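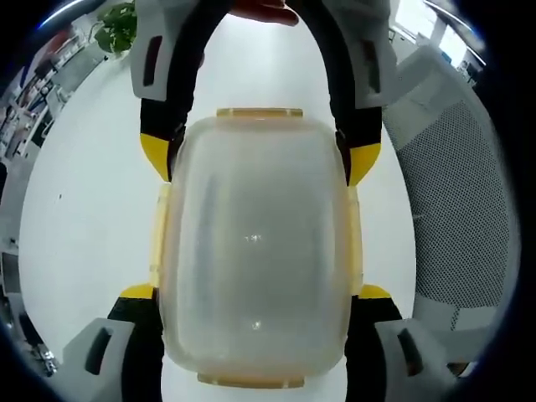
From: Kadri Liepiņa
To: Nutness list
Date: Jul 31, 2020
Subject: Re: Boxes for the nut mixes - what are you all using?

Hi Rupert, hi all,

Rupert Steiner wrote:
> My screw-top jars have finally driven me mad. They take up the
> whole shelf, you can't stack them, and I've chipped 2 since
> moving house. I get through a fair bit of almonds and cashews
> and want something flat that keeps the air out. Does anyone get
> on with plastic, or does everything end up tasting of lunchbox?
> Would rather not buy a whole set only to hate it.

I went over to clip boxes last October and I'm never going back to jars (sorry, jar people!). Mine came from Toom, off the bottom shelf next to the ice cube trays, and I've got two sizes now. The 600 ml takes a bag of almonds with a bit of room on top, and the 300 ml is right for seeds or whatever is left of the posh pistachios.

You want the kind with a clip on all four sides. I had some Fovov ones before that with just a push-on lid, and one corner always popped up as soon as you put another box on top. I'd open the cupboard and find walnuts down the back of the flour - drove me up the wall.
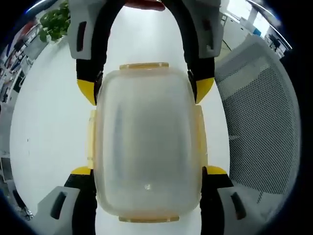
Clip box from the top, pale amber tabs on all four sides.

As for the lunchbox taste, I did get a whiff of it from the new ones. I washed them, left them open on the windowsill overnight with a spoonful of bicarb in each, and that did the trick. I wouldn't keep smoked almonds in one and then swap to plain, though. I tried it with the Hakanov smoked ones and my porridge was very odd for a week.

The frosted plastic is a bit of a nuisance if you like to see what you've got, so I stick masking tape on the end and write the date I filled it. Walnuts go in the fridge, box and all. Everything else lives in the cupboard by the door, stacked on its side like books when I'm short of space.

Buy a single one first and see how you get on. Has anyone tried freezing pecans in theirs? I've got far too many and the freezer drawer is nearly empty.

Kadri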